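Adwood Print Fund: progress report, July
Project: Psarras linocut series, edition and sales

The grant was for a run of 22 linocuts of harbor towns, printed by hand, framed in small numbers, and sold through shops and the studio site. Eighteen blocks are cut. Fourteen have been printed to a standard I would put my name on. The last four blocks should be ready by the end of next month, though I said the same in my previous report and would read that date with some caution.

Printing is the slow part. The paper from Graltico arrived in two batches, and the second is a shade warmer than the first. The supplier says the difference is within tolerance. I laid sheets from both side by side under the north window and I don't agree. I have kept the batches apart, so no single edition mixes them, but it cost me a week of sorting and I have asked for a partial refund. No reply yet. 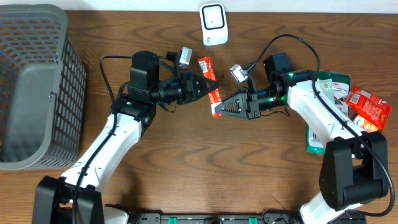 Konrad Plillis

Sales stand at $2287 before costs. That sounds better than it is. Most of it came from one weekend at the Adwood open studios, and framing alone took $600. The two gift shops carrying the prints have sold a handful between them, all of the same lighthouse, and one has asked whether I could do it again in blue. I said I would think about it. I have thought about it and would prefer not to.

The application promised an "online audience." The site gets visitors, and the newsletter has picked up some names, but I can't find a single order that came from either. I am not convinced the paid posts suggested at our last meeting would change this. If the fund still wants them, I'd ask that they come out of the publicity line — the paper budget has no slack left.

Still to do: finish the four blocks, reprint the fish market (the black is patchy on the left side), number and sign the finished editions, and settle the refund. I would also like to move the remaining framing money to flat storage, as unframed prints are selling faster. Please let me know if that needs a separate form.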